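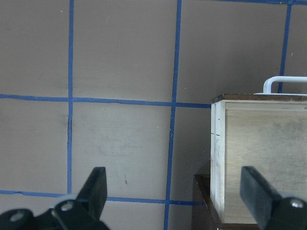
Blue tape on beige, wooden box at right

Living with masking tape: how long is too long?

dbrandes
Painter's tape comes off clean for up to 16 days, says the roll. Mine went up in April. Thoughts?

ruswood_imke
Hair dryer, low heat, pull slow. Then repaint anyway. 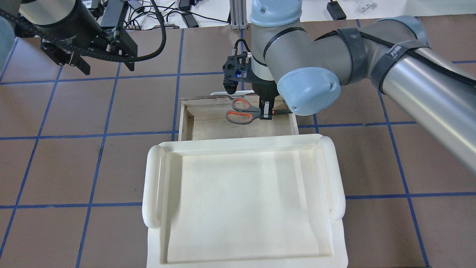
Re: hair dryer

kinska3
Disagree. Heat just moves the glue into the paint. Pull cold, at an angle, and swear evenly.

ruswood_imke
I've done 2 hallways in Stestham with heat. Both still have walls.

dbrandes
Tried cold behind the door. Lost a strip of paint shaped like Florida - a good likeness.

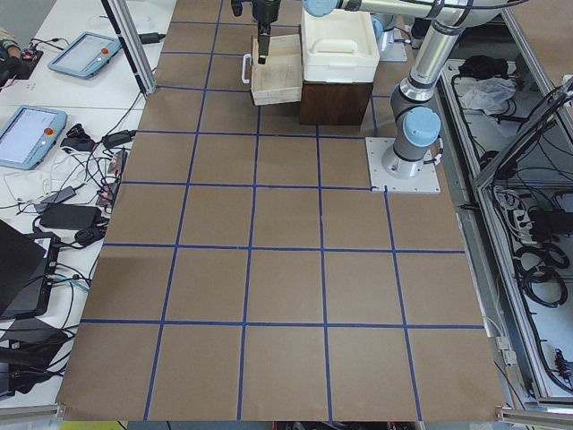

Tape on the brown top, tray and lidded container at the back

kinska3
Wrong angle.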